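Hand Tools for Robots

By Milagros Arrieta

The robotics club at Rivas meets in what used to be the typing room. There are long benches, a sink, and a cabinet of parts that sticks when the weather is damp. Through July and into August the students have had the room to themselves, and most of them have spent it on one project, which they call Ema.

Ema is meant to clear a table. A student picks things up with a hand-held gripper while a camera on it records, and the recordings are used to train an arm to do the same job. The club wants 3,000 recordings before the Grelamcombe student meet. When I visited they had just passed 500.

"The first ones were bad," says Consuelo Casado, who teaches physics and has run the club for five years. "They moved too fast. They grabbed a cup the way you grab a cup when you're late."

So the students slowed down. They work in pairs, one handling the gripper and the other resetting the table and keeping the log. A spoon goes left of the plate, then right of it, then on top. It is dull work, and they say so. One pair plays the radio. Another has a rule that whoever drops the sponge makes the tea.

The software side is called Clistel, a name left over from an earlier project. It sorts the recordings and throws out any that are too short -- or it does on good days. Two students rewrote that part in July after it threw out a whole afternoon.

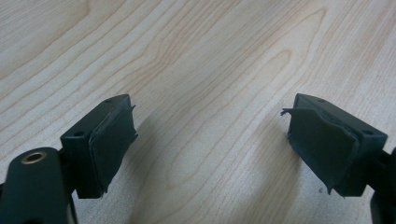 Maintenance has turned into a job of its own. The club started with no schedule for it, and parts were replaced when somebody complained. Now each pair looks over the gripper before starting and writes down what they find. The pads on the inner faces of the fingers get the most attention. On the dark green gripper both are frayed along the lower edge, and the right one is creased, with a torn flap near the tip. Casado wants new pads on before the next round of recordings. The students would like to try a thicker rubber first.

The arm gets its first full test on 22 August 2025, with plates, cups and one sponge.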